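In Defense of the Half-Empty Desk
March 2021 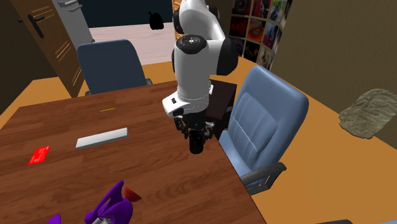
I have worked from home for one year now, and in this year I read too many articles about the perfect workspace. They all want me to buy something. A lamp, a stand, a box with small compartments for the things I bought last time. My opinion is different: most of us need a bigger piece of bare table, and this costs nothing if you already have a table. Look how much warm brown wood stays free when there is only a thin yellow stick, a small red card and one flat white bar lying on it. On such a surface a person can open a newspaper to its full width.

When I came to Nutholm from my country, I rented a room with a desk 100 centimeters wide. I was ashamed of it. The neighbors had large desks with drawers on both sides, and I believed serious people had serious furniture. But I wrote my whole thesis on that desk, and I did it because there was no place to put anything except the page I was writing.

Later I had a good salary and a big desk, and I filled it in one month. At one time there were 17 pens in a cup, and 9 of them did not write. I know the number because I tested them one evening when I should have been finishing a report for Dogar, the company where I was employed then. To test pens felt like work. This is my main complaint against full desks – they always offer you a small job which is easier than the real one.

Some people answer me that a messy table is a sign of a creative mind. I have heard this many times, mostly from people with messy tables. Maybe it is true for painters. For a person who translates contracts, as I do, an old receipt under the elbow does not bring any ideas.

I must be fair to the other side. A completely bare table is cold, and I would not like to live with one. My aunt in Osora kept hers so clean that we children were afraid to put a glass on it. I keep 5 things on mine, and one of them is a stone from a beach, without any use. I would not give it away.

So I do not ask anyone to throw out what they love. I only ask that before you order the next organizer, you take everything off and leave it on the floor until September. What you did not pick up by then can go into a box in the hall.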